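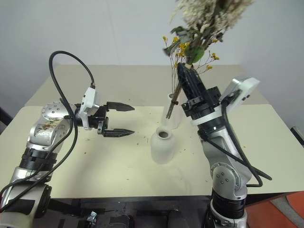
oatcake_lil
Feb 24, 2022
My uncle grows onions outside Prarden and the buyer offered him 12 a sack this year, when the seed, the diesel and the bags cost him more than that before he's paid anyone to pick. Everyone at work moans about the price of veg and I used to as well, then I spent June on his farm and couldn't stand up straight for a week! People keep telling me it'll all be machines soon, and fine, but who's paying for them? Not a man with 20 acres.

hedgebottom
Sorry but some of this is on the growers. We joined the Randunach co-op and get a set price up front. Joining fee was 100, best money we've spent.

oatcake_lil
He asked them! They wanted a minimum of 500 sacks and he can't do that in a dry year.

mudlark_pete
Co-op's no good if you're our side of Begay, the lorry won't come out. I sell at the gate (honesty box, mostly honest).

hedgebottom
The lorry does come out now, they changed it. Ring and ask for the Hilero round.

mudlark_pete
Did ring. Was told no. Will try again after lambing.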